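Home Opinion Household Letters Archive Contact

We use cookies to remember your settings. Accept Manage

In defence of the box of bits

Sun 7 September

Renji Sugawara wrote in these pages in June that every small thing in a house should have its own place, with its own label. He has 11 drawers for his. I have read the piece twice and I still think he is wrong.

My case is for the open cardboard box. Put it on the table, lay a sheet of something red in the bottom so that pale things show up, and put the small soft stuff in it. Bath puffs, sponges, hair things, the odd plush ornament. Leave the lid off.

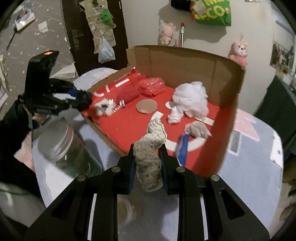

Drawers hide things. When I lived in Teminlow I had a good set of them, bought for 150 pounds, and I went on buying sponges I already owned. A drawer has to be opened, and you have to remember which one. A box on the table only has to be looked at. If I want a scrunchie I can see it from the door.

Renji's answer is that a box turns into a heap. It can, and I won't pretend mine never has. Wrappers are the worst of it. Crumpled plastic takes up more room than whatever came in it, and so does tissue. I take the rubbish out on Sundays and leave the rest where it is – four minutes, most weeks.
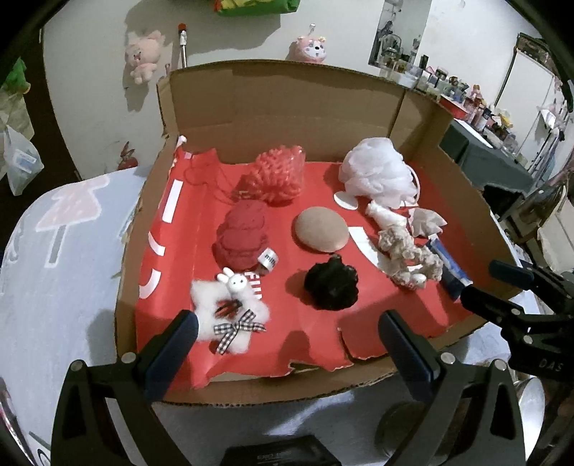

There is also the matter of cost. Tamer Twal, who shares my view, kept his shaving things in a shoebox for years in Proltside and moved house with it under his arm. Storage shops would like us to believe that a sponge needs a container made for sponges. It needs somewhere to be put down. A cardboard box does that for nothing, and when the sides go soft you get another one.

I would keep drawers for papers and medicines, and anything sharp. Puffs and hair ribbons can't hurt anyone and don't need filing. Renji is welcome to his labels, but I would like him to try a box for a month before he writes about them again.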